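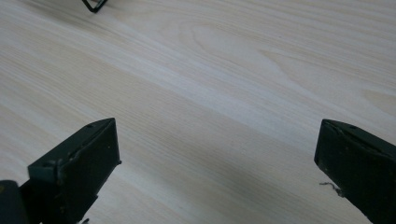
Pale wood, grain running on the diagonal.

Sunday, December 4, 2022

Soap finish trials, second round. Gerardo Parisi wants a decision on the Davorance tables before the holidays, so I came in to get the test boards moving.

Mixed two batches from the Pultar flakes. The weak one is for the first coats, the strong one for the last. Both had gone to jelly by lunch. I thinned the strong one with hot water and it came back fine. Use the white bucket next time, the steel one left gray specks in the July batch and I don't want to chase that again.

Boards were raised with a damp sponge, left to dry, then cut back with 400 by hand. Skipping the sponge step on board C on purpose to see how bad the fuzz gets. Bad, going by the first coat. It feels like a peach.

Wiping off matters more than putting on. I left the soap sitting on board A for 25 minutes and it dried streaky in the corners. Board B got wiped while still wet and is even all over. Will rewash A tomorrow with the weak mix and see if the streaks pull out.

Coffee and red wine rings still to do, after at least 2 more coats. Caruso's oil sample is the one to beat on stains, but it yellowed the ash more than Gerardo will accept. Plesel sent a data sheet for their white lacquer — I read it, and I don't think it suits a table that will be scrubbed every week.

Cost so far is 75 for flakes and cloths, receipt is in the drawer.

To do:
Relabel the jars, the marker washed off.
Flip the boards before leaving, C is starting to cup.
Ask Gerardo if the undersides get soap too.
Order more 400, down to the last sheets.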